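Print this page | E-mail this story

Survey finds Tornville residents split on trust in local news

Most people in Tornville still hear about city matters from a neighbor or relative before they see them reported anywhere, according to a telephone survey released Sunday by the Geltard Center for Public Opinion.

The center interviewed 900 adults in Tornville and the surrounding townships in April. Respondents were asked where they get news about schools, roads, taxes and elections, how much they trust each source, and whether they had changed their habits in the past year.

Only 36 percent said they trust local news outlets "a great deal" or "a fair amount" to report on city government. Another 30 percent said they trust them "only a little." The rest either said they had no trust in them or did not have an opinion.

Trust was higher among people who had met a local reporter in person. It was also higher among homeowners than renters, although the gap narrowed once age was taken into account.

"People are not angry at the local paper so much as they are out of touch with it," said Andor Balogh, who directed the survey. "A lot of them told our interviewers they didn't know who covers the city council now, or whether anyone does."

Balogh said the answers on schools surprised him. Parents of school-age children were more likely than other adults to follow local news every day, but they were no more likely to trust it. Many said they rely on messages from the school district and check them against what other parents say.

Age made a large difference in where people look first. Respondents over 65 named the printed paper and evening television. Those under 35 named social media and group chats, and few of them said they had visited a local news site in the week before the interview.

One question asked whether residents would pay for local coverage. Ten percent said they already do – through a subscription or a donation – and a slightly larger share said they would consider it if the price were low enough. Cost was the most common reason given for not paying, followed by a lack of time to read.

The center also asked about a proposal to publish council agendas in plain language ahead of each meeting. A clear majority supported the idea, with little difference between age groups or political parties.

The Somogyi Foundation paid for the survey but did not take part in writing the questions, Balogh said. Interviews were carried out in English and Spanish by the research firm Zondier, using both landline and cell phone numbers. Results were weighted by age, sex and education.

Geltard plans to repeat the survey next spring with the same core questions. A full set of tables will be posted on the center's website, and printed copies can be requested from its Tornville office.

10 comments | 36 shares

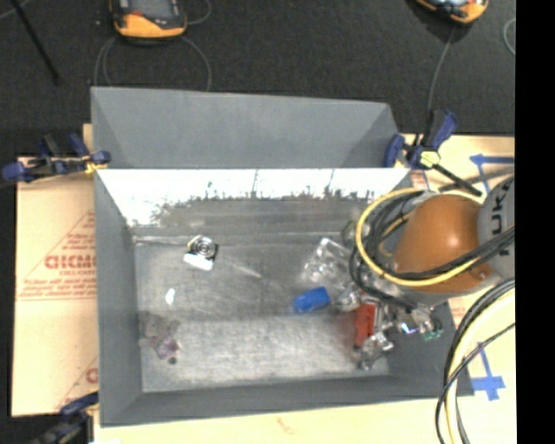 More local news

Contact us | Copyright Geltard Center for Public Opinion | Back to top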